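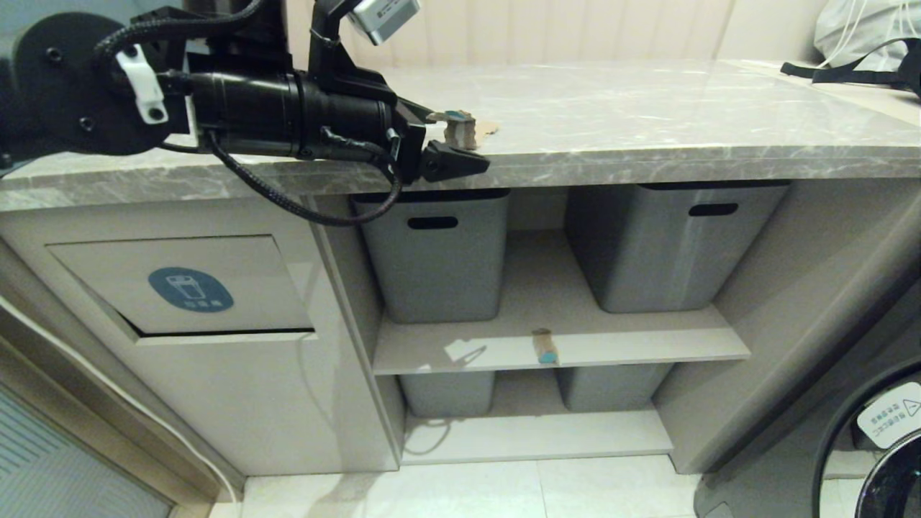
Cutdale Market Notes - progress report, August

Short one this time, the long version comes with the year-end numbers. Writing this between the European close and the US lunch lull so forgive the shape of it.

Where we are. The grant was for three things: keep the daily note free to read, build the archive of rate and credit charts, and get the explainer series going. Daily note is fine. Archive is mostly fine. Explainers are behind.

Daily note. Went out every trading day except two in the spring when the mail host went down. We passed 1000 subscribers in June, the target you set us was 500 by the end of the summer. Open rate dipped in July, same as last year, people are at the lake. Most read piece was the one on regional bank deposits and why savers are still getting next to nothing while short bills pay what they pay. Got more angry mail than anything else we ran. Some of it from bankers. Good.

Archive. The first 100 charts are up with the source data attached. Yield curve, credit spreads, money supply, household debt, the usual. Samum is hosting the files and has been decent about the bandwith. Still missing: the old commodity series, which came to us as scans and has to be keyed in by hand. Slow, boring, and the early years have gaps we can't fill. I'd rather leave the gaps showing than smooth them over. Please tell me if the board disagrees.

Explainers. Planned six, have 3. Published: what a bond auction is, how margin calls work, why the dollar goes up when everybody is scared. The one on pension funds and leverage is written but it's too long and reads like a term paper. Back to the drawing board on that. The Milošević piece - sanctions-era hyperinflation in Yugoslavia, what it did to wages and savings - is in draft and waiting on a translation. The sixth has no topic yet.

Money. Under budget on hosting, over on data. Prisamer raised the price of its feed in the spring and we had no warning. We covered it out of the travel line, nobody was traveling anyway. If it goes up again at renewal we will have to drop intraday quotes and run on closing prices, which is OK for the note but will hurt the archive. No decision needed from you yet.

Next quarter:
pension explainer cut in half and out the door
Yugoslavia piece out once the translation is back
commodity series keyed up to the mid seventies
second quote for data, from somebody other than Prisamer
reader survey, short, if theres time

One ask. Can the next payment come at the start of the month instead of the end? The data bill lands on the first.

Spreadsheet to follow tonight after the close.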